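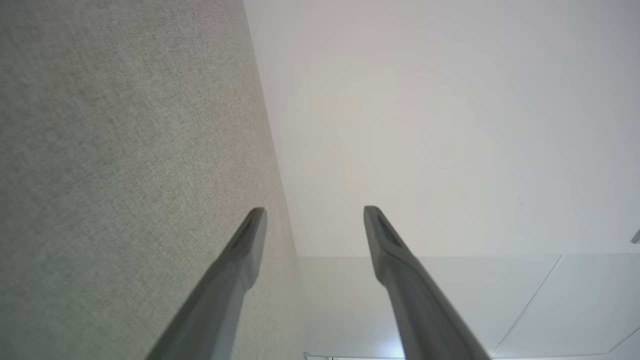 ### 3.2 Where people sat

I'll own up to a bias straight away: I love a quiet table, and I went to Clerncombe half expecting everyone else to feel the same. They didn't! Of the 831 diary entries we collected in June, 400 mentioned noise, and plenty of those were grumbling that the reading room was too hushed (one retired baker called it "like waiting for bad news"). Huệ Diệp coded the lot by hand, and Markos Stergiou went over the awkward ones with her.

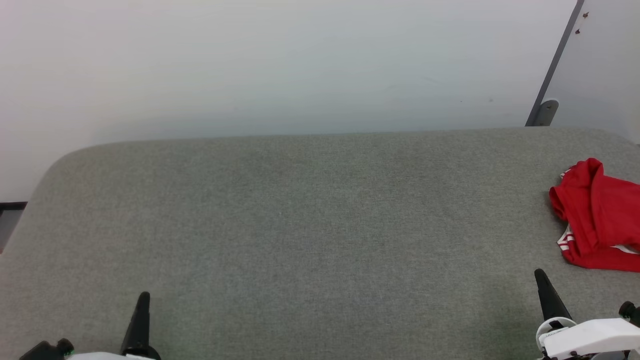

**Figure 5.** Grey felt-covered tabletop with a rounded corner, white wall behind.

Felt came up more than I'd bargained for. Readers in Kundadstead liked how it softened the clatter of cups and keys, though eight of them moaned about crumbs. I've kept the crumbs in the analysis, as they did seem to put people off coming back after lunch.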